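### 3.2 Task and workspace

The capsule-sorting task was set for student teams on the Vostdale autumn module. Each team had to pick used coffee capsules from a white table and place them in a shallow tray, using a policy trained on demonstrations recorded by its own members. Figure 2 shows the wrist view (first panel) and the head view (second panel).

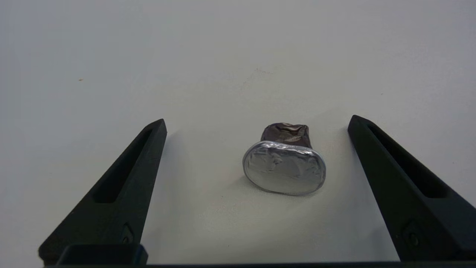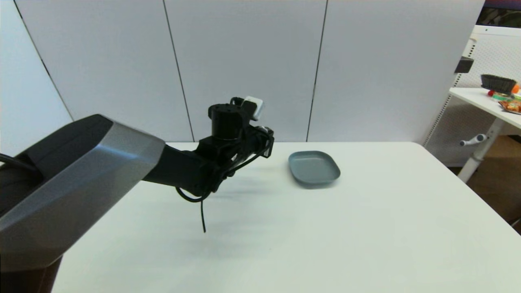
**Figure 2.** Workspace for the capsule task, from the two camera positions.

Teams collected 800 demonstrations in total, of which 200 were held back for testing. A further 33 were discarded before the split, mostly for dropped camera streams. Start positions were drawn from a printed list — students had tended to favour the middle of the table in the September pilot.

Used capsules were chosen on purpose. Dents alter the outline and the foil reflects light unevenly, so a grasp learned on new stock carries over poorly. Team Birhane trained on wrist images alone, while Team Urkska used both views and lowered the input resolution to keep training within the 19 hours allotted on the Zokeck cluster. A trial was scored as a success only if the capsule came to rest inside the rim of the tray. Capsules left on the rim were scored as failures, and no second attempt was allowed.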